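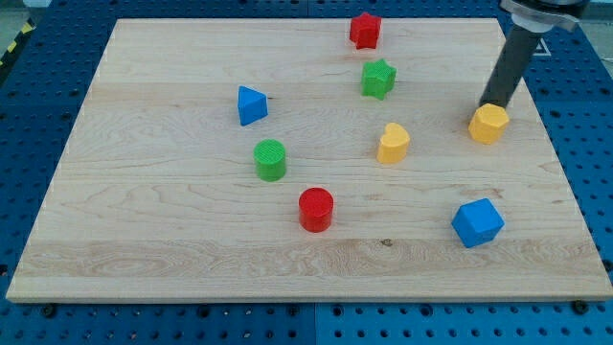

Wullmont Workshop Group
Equipment planning meeting, December
Chair and notes: Shiela Soriano

1. Notes of the last meeting
Agreed, apart from the line saying we were "keen" on a second arm. Chair asked for it to read "willing to look at".

2. Second arm
Indley have quoted again. The price is lower but training is now charged separately, so the saving is hard to find. Their letter says the arm will "pay for itself". Chair asked over what period and on what work. The letter does not say.
Brandes offer a 3 month hire at £600 a month, with £1000 deposit. Delivery is not included. Several present felt hire was the only way to find out whether a second arm would be used, or just dusted.
No order to be placed. Chair to ask Indley for hire terms in writing.

3. Blocks and boards
Request for a further 80 shape blocks. The meeting was not persuaded. Stars and hearts are useful for trying awkward edges, but the request did not say which shapes were short. Sent back for a proper list.
Spare maple board: approved, if Mutcombe can match the present bolt spacing. They said they could last time as well.

4. Running costs
Still no figure for servicing the present arm. Item 2 cannot sensibly be settled without it. Carried over for the second time.

5. Any other business
Request for a larger screen. Refused.

Meeting closed 4.40 pm.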